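Wulthorpe Assembly Annexe
Pre-Purchase Equipment Inspection Checklist, with Comments
Completed by: Yu-na Joo, Capital Planning
Reviewed by: Arnaldo Pacheco, Maintenance
Date: 31 May 2020

Scope: two-armed handling robot with multi-fingered hands, considered for small-parts sorting under the capital equipment program. Quotations held from Stivel and Kazmi.

1. Floor and travel path
Condition: Satisfactory
Comment: Clear width to be maintained between the shelving and any free-standing frame. Floor levelling is not included in either quotation and need not be budgeted.

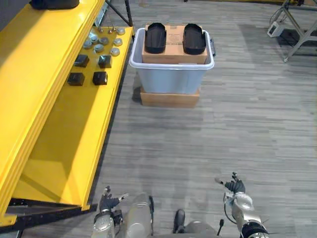

2. Work height and parts presentation
Condition: Action required
Comment: Fixed-height benches have been priced at $300 each. Before these are ordered, the working heights are to be confirmed with Fernanda Pinheiro. The storage bin is raised on a low cardboard box, and a purpose-made stand should replace this arrangement before acceptance. The black cubes and metal caps share one open shelf surface; divided trays are to be added to the consumables line.

3. Cables on arms
Condition: Monitor
Comment: Clearance of arm cabling from the shelf edge to be checked through the full range of motion. Replacement cable sets are excluded from the Kazmi warranty. Allow for one spare set per arm.

4. Hands and fingers
Condition: Satisfactory, subject to item 5
Comment: Fingertips are treated as wearing parts. Stivel quotes 20 fingertips per carton, with delivery in 37 days. An opening stock of one carton is recommended.
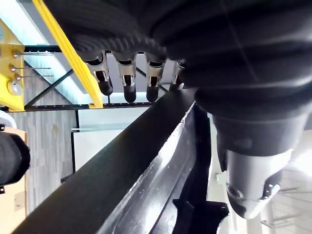 Item 4: hand and fingers over the black rail, wrist at right.

5. Pinch and contact points
Condition: Action required
Comment: The supplier is to provide a written risk assessment covering hand, wrist and adjacent fixed structure. No purchase order is to be issued until it has been received.

6. Disposal of packaging and worn parts
Condition: Not assessed
Comment: Wastex to confirm whether worn fingertips may be placed in the general stream. Cost centre to be advised by Eustaquio Quintero.

Items 2 and 5 to be closed prior to the September budget submission.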